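Dust in the small corners of the workshop
by Gleice Furtado
21 Oct 2019

Many people write to me about the big cleaning of a workshop, the floor and the bench. I want to speak more about the narrow places between metal parts, where a normal cloth does not enter. I have made all the mistakes already, so please take what is useful for you.

Before you start, switch off the power and pull the plug. Then wait a few minutes. I drink my coffee in this time.

Use a dry paintbrush with soft hair, 13 mm wide. Begin at the top and go down, otherwise you do the same work two times. For a ribbed surface, follow the grooves around with the brush and do not go across them. Across, the dust is only pushed from one groove into the next one.
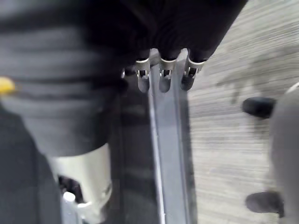
Metal tips below a soft black mass, with ribbed gray at the left and a long rail down the middle.

Metal tips with small slots want more patience. Never put a needle or a toothpick inside. I hold the vacuum cleaner hose close with one hand, on the lowest power, and brush with the other hand. Do not spray any liquid there, also not the kind which promises to dry quickly.

A smooth metal sleeve or a long rail is easier. Wipe it along its length with a microfiber cloth, and fold the cloth often so you have always a clean side. If there are printed marks on the metal, pass lightly over them. My old Lornness clamp lost all its numbers after one summer of strong rubbing, and now I must measure everything with a ruler.

For oil, I put one drop on the cloth and never on the part itself. Too much oil catches sawdust, and in June I needed four evenings to remove this paste from my own bench slide.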